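March, clinic notebook, intake and licensing

Finished the first pass on the Saven file. They want to ship a scheduling tool that pulls in two open source libraries, one permissive and one copyleft. The permissive one only needs the notice kept. The copyleft one is linked into the main build, so I have asked for their build script before we write anything. Draft memo is at 2 pages and should stay there.

Tinix sent the contractor agreement at last. It has no assignment clause for the code, only a line saying work is "for the company." Not enough on its own. Drafted a short confirmatory assignment and left it in the shared folder for review. 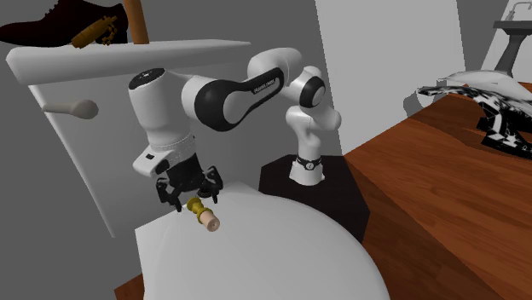
Asix is the privacy notice. Their mailing list has 484 addresses, and they can show a consent record for 400 of them. Advised them to hold mail to the other 84 until they find the records – old signup forms may be in an archived account. Retention period is still blank in the notice. Asked twice.

Template changes: moved the scope paragraph to the top of the engagement letter, and took out the old fee wording. Old copies are still in the intake folder, don't use them.

To do
Conflict check on Mészáros before the first call
Chase Saven for the build script
Print 100 intake forms, the new version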